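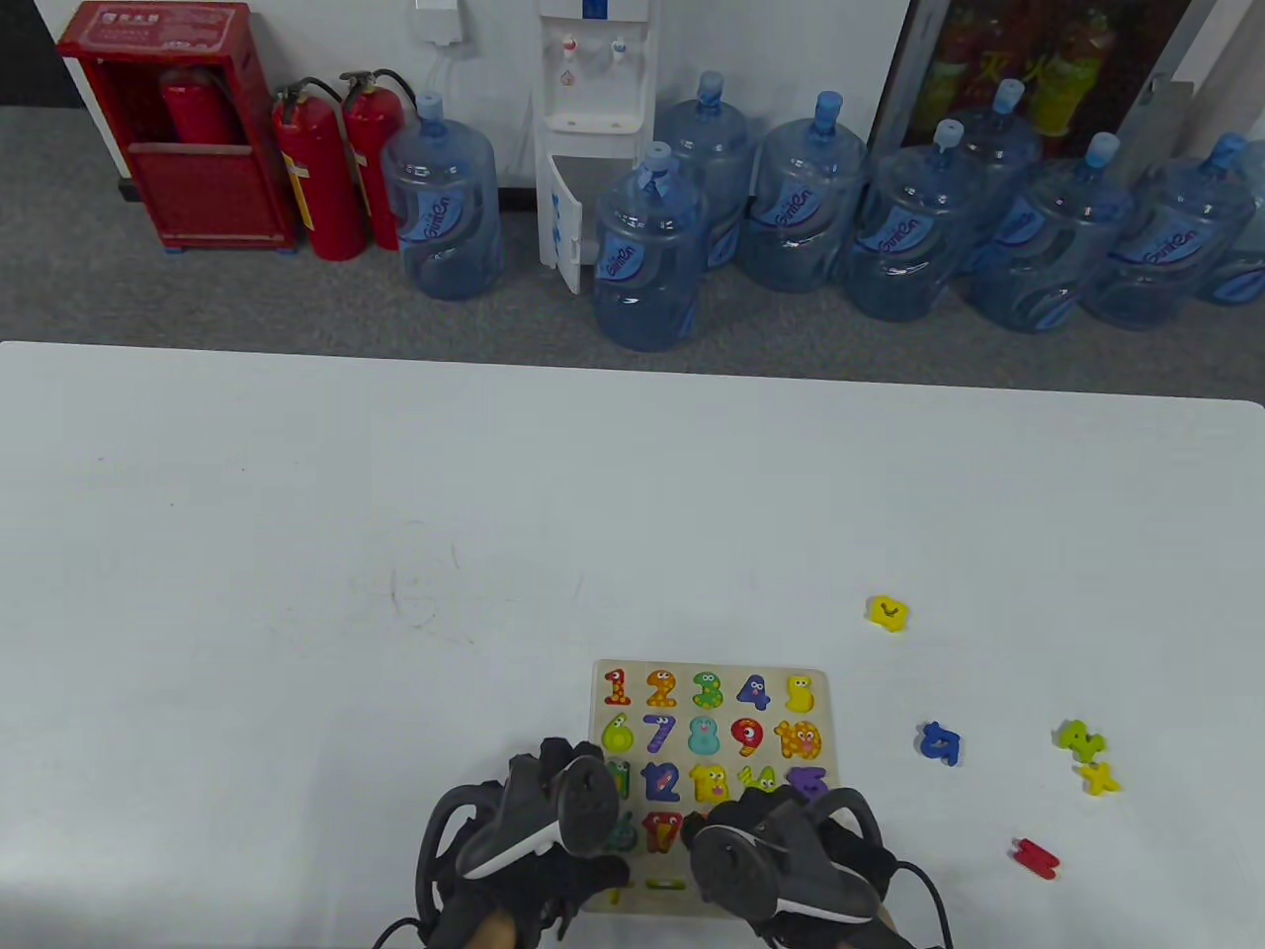 4. What borrowers mean by "complete"

4.1 The returns form

Every puzzle lent by the Armont and Fulstead toy libraries goes out with a returns form, and every form asks the borrower whether the item is complete. We read 182 of these forms. The box for "yes" had been ticked on nearly all of them, including several that went on, in the space for comments, to describe the missing piece in affectionate detail. One borrower had ticked "yes" and written underneath: "apart from the seven". Another had drawn the piece, life size, presumably so that we would know it if we met it in the street.

It would be easy to treat these answers as mistakes, and the libraries' own records do. Drado, the lending software in use at both branches, allows an item to be complete or incomplete and offers no third condition. Staff who meet a form like the one quoted above must choose. At Armont they mostly go by the tick, which keeps the puzzle in circulation. At Fulstead they mostly go by the comment, which moves it to a shelf in the back office known as the hospital. Few patients have been discharged.

Our argument in this section is that the borrowers were answering a sensible question that the form had neglected to ask. They had been invited to say whether every piece was in the box. Many of them told us whether the puzzle still worked as a puzzle, a matter on which they were better informed than we were.

4.2 Number puzzles and the tolerable gap

The difference shows most plainly with number puzzles of the inset kind, where each numeral has a slot of its own. A jigsaw with a hole in it is a spoiled picture. A number board with a hole in it can still be used, and some parents thought it could be used rather well, because the child has to say what ought to be there. Comfort Agbeko, who interviewed the Fulstead families, heard versions of this so often that she began to suspect a shared source. There was none that we could find. People with a missing eleven arrive at the theory independently.

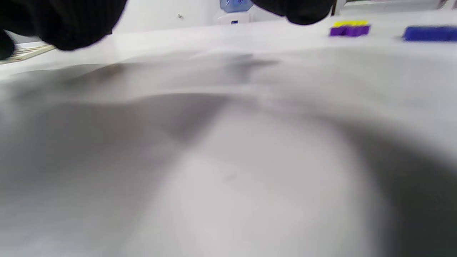 There were limits to this generosity. The low numbers were missed more sharply than the high ones, and the one was missed most of all. A father in Fulstead explained that his daughter would not begin without it and so had never reached the others. The higher numbers could vanish for months before anyone remarked on it. A grandmother described her board as complete "up to the bit where he loses interest", and when pressed on what lay beyond that bit, said that she had never needed to look.

Substitutes were common, and the forms rarely mention them. Households had filled the gap with cut card, with modelling clay, and in one case with a biscuit, of which the interview notes record only that it was temporary. A six pressed into service as a nine was reported by several families with some pride. It does not fit the slot unless the makers have been careless, and it leaves the board short of a six, but these objections were felt to be pedantic.

Decoration mattered more than we had expected. Where the pieces had faces, children gave the missing one a reason for its absence, and parents were drawn into the story whether they liked it or not. The four had gone to work. The nine was at its nan's. In such homes the piece was away, and a piece that is away can hardly be called lost, so the tick in the "yes" box begins to look almost scrupulous.

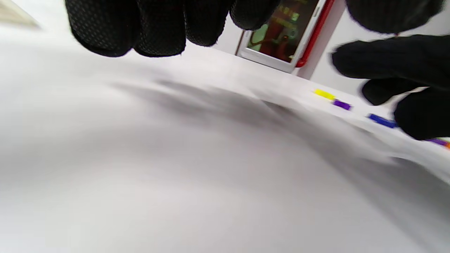
Figure 3. Black gloved fingers above a row of small objects on the table.

4.3 Staff accounts

Staff at the two branches did not share the borrowers' view, although they did not share one another's either. Jihad Khasawneh asked each member of the desk staff to explain how they would record a number puzzle returned with a single gap. The answers fell into three groups: those who would mark it incomplete, those who would mark it complete and tell the next family, and those who would go and look under the shelving first. The third group was the smallest and had by far the best results.

Much depended on the hour. A puzzle handed in during the morning was likely to be opened and looked over on the counter. A puzzle handed in at closing time was shaken beside the ear. We were assured by an experienced member of staff that a full box has a recognisable sound, and we have no grounds for doubting it, having declined her offer of a test.

Replacement pieces were the sorest subject. Makris, the supplier for both branches, sells whole puzzles only. The practice at Armont is therefore to keep the remains of withdrawn boards in a drawer, against the day when a matching gap appears. The drawer is full. It is well stocked with eights. Everyone we spoke to could recall one happy match, and on comparing their accounts we came to believe that it was the same one.

Borrowers, for their part, were surprised to learn that any of this went on. Most supposed that the form was read by someone with a cupboard of spares. Two had posted a found piece back through the branch letterbox, in an envelope with no name and no mention of the puzzle it had come from. Both pieces are now in the drawer.

4.4 A note on blame

We had planned a question on who was thought to be responsible for a loss and withdrew it after the April interviews, when it became clear that it could not be asked in front of the children. The answers already collected are thin. Younger siblings were named most often, followed by the sofa. The previous borrower was named in a tone that discouraged further inquiry. The library itself was never blamed to our faces, a courtesy we have tried to allow for when reading the rest of the material.
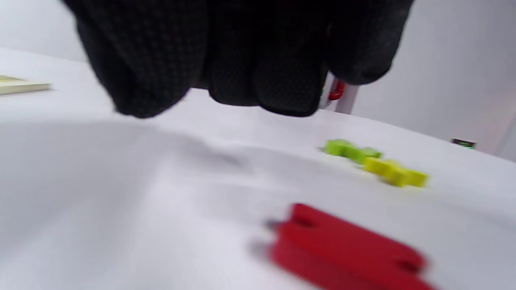 4.5 Rewording the question

Following these findings, the Fulstead form was altered to ask two things: whether any piece was missing, and whether the borrower would lend the puzzle to a friend as it stood. Spyros Balaskas drafted the wording and Tarık Işık tried it out at the desk. The second question was answered readily and at length. The first was left blank more often than before, and one borrower had written beside it, "see above", though it was the first question on the page.

Armont has kept the old form, of which it has a good many left.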